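Stetent-users mailing list
Date: 02/11/2020
Subject: Re: Planner release, box packing results

> We have switched the slipper task over to the new Stetent planner and the
> numbers look very good. Out of 30 runs at Avmont only 2 needed a replan. The
> box pose is taken once at the start and kept, which saves a lot of time. I
> would suggest we make this the default for everybody.

I have read through the log and I'm not ready to agree to this. Two replans in 30 runs sounds fine until you look at what triggers one. The planner only asks for a new plan when the arm reports a fault. If a slipper ends up across the rim and the arm is happy, that goes down as a clean run. How many of the other runs ended with both slippers flat in the box and the lid shut? The log doesn't say.

Keeping the box pose from the start worries me more. A cardboard shoebox weighs next to nothing and the lid is still joined to it. Push on one and you move the other. Our layout, for anyone who hasn't seen the task: 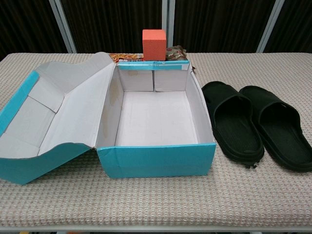
Issue 286

The number is the ticket I opened in the Sirkus tracker, and it has had no reply. It covers the lid. The planner treats the box as four walls and a floor, with the lid as free space. With the lid folded out to the left like that, any path coming in low from that side goes straight through cardboard as far as the collision check is concerned.

I also don't trust the segmentation on the slippers. They are black, they sit side by side, and the left one is close to the box wall. On the Figueiredo branch I got one blob for the pair in 3 of my own test captures, and the grasp point landed in the gap. The orange cube behind the box came out perfectly every time, so a nice overlay of the cube proves very little.

Before this becomes the default I'd like to see the box pose taken again after each placement, and the end state checked by eye and written down. If it's slower, fine, let's see by how much. Please leave the old planner as it is until then.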